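Kallik Two-Arm Collection Kit, reviewed 1/27/23

The Kallik box promises 100 usable demonstrations a day. We got 84 on our best one, clearing tables, and I'd call a good few of those sloppy.

Setup is fine. The arms track well and the head view lines up with what the operator wants to see. The recording software, made by Perkport, is another story. It drops the wrist stream without a warning, and you find out at export. Labeling is slow too - every episode needs its own task name typed in by hand.

My bigger doubt is variety. Kallik says 200 episodes per object will do. Ours learned one mug handle angle and little else.

Mugs are where the grippers do best, taken low at the base.
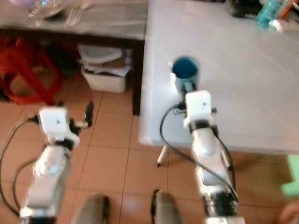

Trusow wrote in to say that their set stands at 3,245 episodes and the policy still fumbles cups when the table changes, so they'd blame the advice before the arms. Maybe. I'd still rent before buying.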